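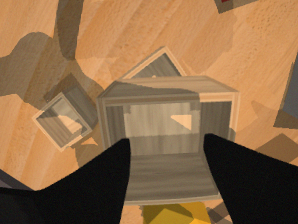

Ginger Tea and Travel Sickness in Coach Passengers: A Small Student Study

Student: Yasir Kazmi
Supervisor: Dr Awasthi
Department of Health Studies, Setasden College
Submitted 16th January

1. Why I chose this topic

In my family ginger is given for almost every problem of the stomach. When I began my course I wished to know how much of this habit is supported by research. I found many papers about ginger and sickness in pregnancy, and also after operations, but fewer about ordinary travel. The students of our college go by coach to the placement hospital at Alov, and the road has many bends. Several of my classmates complain of nausea on this journey. It seemed to me a good opportunity for a project.

2. Question

Do passengers who drink ginger tea before the journey report less nausea than passengers who drink a plain warm drink?

3. Method

I invited students who travel to Alov at least once a week. Of those who answered, 50 were accepted. I did not accept anyone who takes medicine for thinning the blood, anyone with gallstones, or anyone who was pregnant. The ethics form was approved in June, before the first journey.

The participants were divided into two equal groups by drawing numbers. The first group received 200 ml of ginger tea half an hour before departure. The second group received the same amount of warm water with lemon. Both drinks were served in closed cups. I could not hide the taste, so the participants knew which drink they had. Dr Awasthi warned me about this at our first meeting and I agree that it is the main weakness of the study.

After arrival each person filled in a short form. Nausea was marked on a scale from zero (nothing) to ten (very strong). There was also an empty line for comments. The study continued for 14 days of travel.

4. Results

I collected 211 completed forms. Some forms had no mark on the scale and only a comment, and these I left out of the comparison.

The ginger group gave lower marks than the lemon group, but the difference was small. It was seen mostly in those people who had said at the beginning that they are often sick in a coach. For the people who are seldom sick there was almost no difference, as their marks were near to zero in both groups.

Where the person was sitting appeared to matter more than the drink. Passengers in the back rows gave higher marks in both groups. I had not planned to study this, and I recorded the row only because the form from the Julero survey, which I used as a model, had a place for it.

Two participants stopped because of heartburn after the ginger tea. One participant in the lemon group changed to another placement.

5. Discussion

My results do not prove that ginger tea prevents travel sickness. People who believe in ginger may give a lower mark for this reason only. Capsules would be better than tea, because a capsule without ginger can look the same from outside, but our department has no permission to give capsules to students.

The strength of the tea is another difficulty. I cut the fresh root by hand and weighed it every morning, but one root can be much stronger than another. Dried powder from one packet would be more equal.

If I repeated the work, I would give every person a fixed seat for the whole period. I would also ask what they had eaten for breakfast, which several participants mentioned in their comments and which I could not use.

6. Thanks

I thank Dr Awasthi for her patient corrections, the coach drivers, who waited for my forms, and all the participants. The blank form and the table of marks are kept in the department office.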